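Reading time: 3 minutes

Hand-Guided Training Comes to the Packing Bench

Kistano has opened orders for the Pemeo, a hand-held gripper with a built-in camera that lets a worker teach a robot arm by doing the job in the usual way. The worker picks up the tool, handles the goods with it, and the recordings go to the company's training service. A model for the customer's own arm comes back some weeks later.

The kit is aimed at small packing and returns operations, where film, bags and sleeves have long been a weak point for automation. Rigid boxes are easy to grip and easy to find. A plastic bag changes shape each time it is touched, and clear film is hard for many cameras to read.

"We ask customers to record the awkward work first," said Emanuel Radu, who leads product development at Kistano. "If the bags can be learned, the cartons will follow."

The tool weighs 851 grams and runs for 70 minutes on a charge. Kistano advises at least 1,000 recorded grasps for each type of item - a figure that most benches should reach within a week of part-time use. The linkage is open, with pivots that can be reached for cleaning, and worn arms may be replaced without returning the unit.

Zamfir, a parts distributor, has used the kit on its returns line since spring. Ovidiu Onu, the operations manager there, reported that new staff learned the grip in roughly 46 minutes. He was less satisfied with the view from the camera, which large sheets of film can fill almost entirely. Staff were told to keep those recordings and not to discard them, as the finished robot will meet the same problem.

The service is sold by subscription, with the tool included. Buyers who already run the Lustatix scheduling software may load finished models directly. Others must wait for an update planned for August.
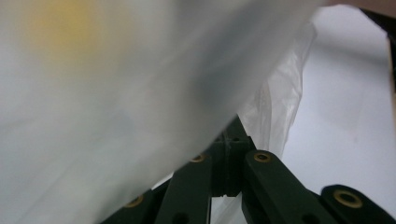
Plastic film at close range over the green linkage of the gripper.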